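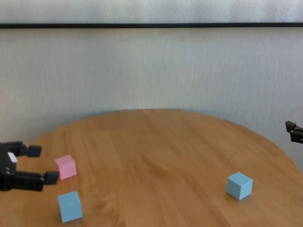

The round table, with the pink cube.

Notes from the September meeting of the Correa Lane allotment group

I said I'd write these up by Friday and I've just about managed it, so apologies for the spelling. We started at seven, a bit late as the kettle was slow, and the last lot of minutes went through with one change (the hosepipe is green, I had put blue).

1. Water

The big one! The water bill has come in at 800 pounds, which made a few of us sit up. Last year was dry and the trough by the bottom gate had that drip all through spring, so I don't think we can be very surprised. We talked for ages about whether to put plot rents up and in the end agreed to leave them alone until after Christmas and get the drip mended first. I'm to ring Suren Plumbing for a price. If they want more than 60 pounds just to come and look, I'm to say no thank you and try somewhere else.

There was also a chat about water butts. Anyone with a shed and no butt is being asked - nicely - to think about getting one before the winter rain.

2. Waiting list

We have 17 names on the list now and only 2 plots likely to come free. I suggested splitting the long plot by the hedge into halves, and most people liked that, though there was a worry about who gets the half with the plum tree. Fair point, I'd want it too. We'll walk round and look at it before deciding, and I'll bring the tape measure.

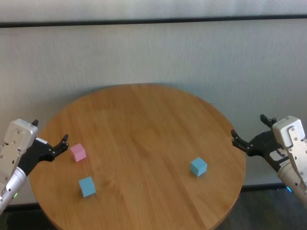 3. Seed order

We're going with Jomeo again for the seed potatoes and onion sets, as they turned up on time and hardly any were soft. Please get your list to me in writing this year, with your plot number on it! Last time I had three scraps of paper that just said "beans" and I had to guess.

Somebody asked about trying Falumix on the paths to keep the weeds down. Opinions were split down the middle. The plots next to the paths weren't keen, and I must say I'd sooner hoe, so we've put it off until we've read the label properly.

4. Anything else

The padlock on the top gate is stiff, give it a wiggle and don't force it. The spare wheelbarrow has a flat tyre again. Bonfires are still not allowed before dusk, and that does include small ones.

Next meeting is same time, same place, and it's my turn to bring the biscuits. We finished just after half past eight.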